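作業ノート 2025年8月14日
共同工房 Grambridge 奥の作業台/アーム台所作業、シミュレーション側

前回からの継続。実機の架台(Bistdale、天板はまだ仮止め)が仕上がるまでは、シミュレーション上で動作を詰めておく。対象はヘラの保持姿勢と、天板すれすれの移動。把持対象の認識は今回は扱わない。

変更点
・ヘラの衝突形状を凸包1個から2個(柄、板)に分割。凸包1個だと柄と板の間のくびれが埋まり、把持位置によっては指と初期干渉していた。
・制御周期は1000 Hzのまま。物理のサブステップを増やす案は保留。計算時間が伸びるわりに、接触力の波形に差が出なかった。
・天板の摩擦係数を見直し。以前の値は木の天板用に入れたもので、石の天板に替えたときに更新し忘れていた。設定ファイルの行にコメントを追記済み。
・シーン定義のファイル名を grabner_kitchen に統一。旧名で読み込むスクリプトが残っているので、見つけた人は直しておいてほしい。

保持姿勢について
ヘラの板を水平に近づけるほど、すくい動作の入りは楽になる。ただし手首側の余裕が減る。逆に立てすぎると、下降時に板の先端だけが当たり、柄まわりにモーメントが出て指の間でヘラが回る。指の開口を閉じ切る方向の力を上げれば回転は抑えられるが、実機の指先パッドは手持ちのシリコーン板を切っただけのものなので、シミュレーションで通った力がそのまま使えるとは考えないこと。

現状では、浅い角度で構えてから天板と平行に寄せる手順にしている。天板上の物は少なめ。ジャガイモを対象物、ワインボトルを障害物として置く。ボトルは首が細く重心の扱いが面倒で、少し触れただけで倒れるケースがある。経路計画の評価にはこのくらいがよい。
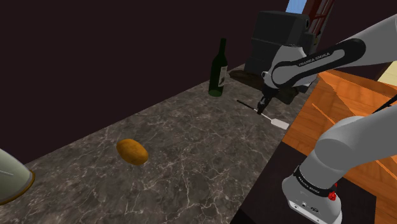 問 ヘラの先端位置は、指先の座標系からの固定オフセットで扱ってよいか。

答 把持中に滑らないことが確認できている区間に限り、固定オフセットで扱う。接触が入る区間では把持直後に測ったオフセットを初期値とし、手首の力覚値が閾値を超えた時点で推定し直す。閾値を超えたあとの位置ログは、推定し直すまで評価に使わない。

試行結果
浅い角度からの平行寄せを51回。うち26回は補正なし、残りは天板高さの補正ありで実施。初期姿勢の乱数シードは両条件で別なので、厳密な比較にはなっていない。

補正なしの側では、終端で板が天板に食い込む方向の指令が残り、接触力がじわじわ上がる。原因は天板モデルの厚みの取り方。描画用メッシュの上面と衝突用の箱の上面が2 mmずれていた。描画だけ見ていると浮いているように見えるのに接触判定が出る、という前々からの現象はこれで説明がつく。衝突用の箱を下げて解決とする。補正ありの側は、このずれを補正値が吸収していただけだった。補正のコードは消さずにフラグで切る。実機では天板の反りがあるので、おそらくまた必要になる。

ボトルとの干渉は、肘側リンクではなく手先側で起きている。ヘラの柄の後端が指から突き出しているのに、計画側の形状に入っていなかった。計画用モデルにも柄を追加。追加後は計画時間が伸びたものの、許容範囲。伸びた分の大半は奥の板との距離計算なので、この板は固定物としてまとめてしまってよい。

描画まわり
暗い石目の天板だと、ヘラの影が見分けにくい。天板からの浮きを目視で判断するのはやめて、距離を数値で出す表示を足した。光源を増やす手もあるが、Zeteddale の環境光設定を変えると過去の描画と比べられなくなるので触らない。
視点は作業台の手前斜め上で固定。アームの根元が手前側に被るので、板の裏側を見たいときは別視点を使う。

架台(実物)
天板の仮止めはクランプのまま。アーム取付板の穴位置は図面と照合済みだが、皿穴の深さが足りず、ボルト頭が出る。座ぐり直しが必要。ボール盤は共用なので使用表に記入してから。
非常停止のケーブルは取り回しが決まっていない。天板の下を通すと引き出しに当たる。脚の外側に沿わせ、結束位置は現物合わせで決める。

未処理
・衝突用の箱を下げた状態で、同じシードを使って再試行
・指先パッドの摩擦を実測。ばねばかりで引く簡易法でよい
・旧シーン名の参照を検索して置換
・ボトルの慣性値。中身が入った状態と空の状態を分けて持つ
・取付板の座ぐり直し

実機への移植は12月を目標にしているが、指先パッドの実測値が出るまで日程は固定しない。ログは共有ディスクの grabner_kitchen の下、設定ファイルも同じ場所に置いた。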